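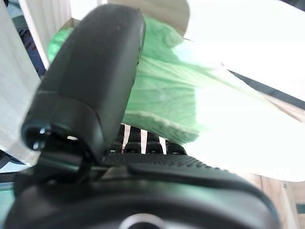

Sandberg hand faults: frequently asked questions
Maintained by Mared Trevor, Peltthorpe site. Revised 2021-06-06.

What is fault 22?
The thumb drive draws current above its limit while the commanded position is not reached. The controller drops torque on that hand only. The arm holds its last pose.

What happened in March?
Fault 22 was logged 64 times on the produce cell, nearly all on one hand. In 2 cases the thumb released under load and the item fell. There were no injuries. The cell was stopped until the wrist harness had been replaced.

Was it a software problem?
No. Tronutar firmware reported the fault correctly. The connector at the wrist had worked back from its seat, and the position signal dropped out when the forearm rotated. A cable loop that is too short pulls on the connector at full reach into a crate 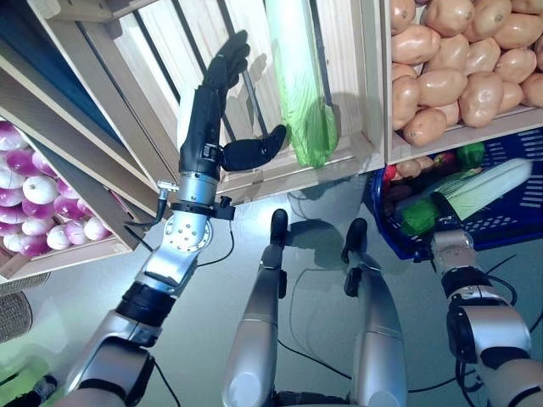

and one that is too long can catch on a slat or a basket rim. Leave enough slack for full wrist rotation — no more. Check it with the power off, turning the wrist by hand in both directions.

Can I clear the fault remotely?
Only if the hand is empty. If it is holding anything, press the stop, support the item and then open the hand locally. Keep fingers out of the space between thumb and palm.

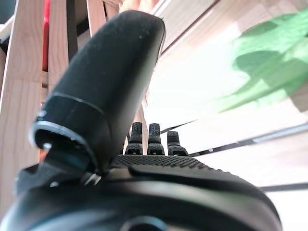

How often should the thumb joint be inspected?
Every 5 shifts. Look for play at the base and a loose screw head. Do not retighten a screw that has backed out; tag the hand and send it to Stusstead.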